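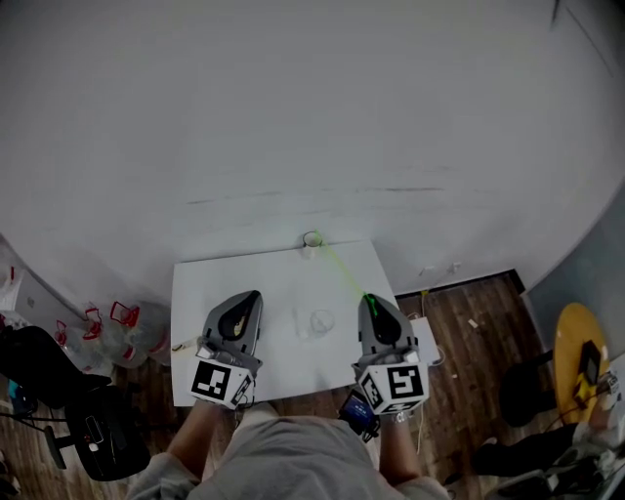 The planner did not believe in the glass cup.

It believed in the white one at the back of the table, and in the table, and with almost 3,000 demonstrations behind it, it believed in Riku Sugawara's hands. Between the hands it saw an inviting stretch of nothing and routed both grippers straight through it.

"It's a perception problem," said Edier, who wrote the planner.

"Perception reports what's there," said Haddad, who wrote perception. "It reported a 0.2 chance of cup. You rounded down."

"Everybody rounds down."

Riku, who had written neither and only supplied the arms, asked if he could put them down. He could not. The markers had to stay in view until the tracker settled, and the tracker, a Bollholm product, settled when it felt respected.

They replayed episode 437. On the screen two gray grippers slid through a cup that wasn't drawn, calm as ghosts.

"What if we raise the cost of not knowing?" Haddad said.

Edier typed for a while. The new term went in on line 10 under the name doubt, set to 2. He ran it again. The grippers started forward, slowed, and stopped well short of the middle. Then they stayed there.

"It's thinking," Edier said.

"It's scared," said Haddad.

Riku looked at his own hands – they hadn't moved either – and asked what doubt had been set to before.

"Before," Edier said, "there wasn't any."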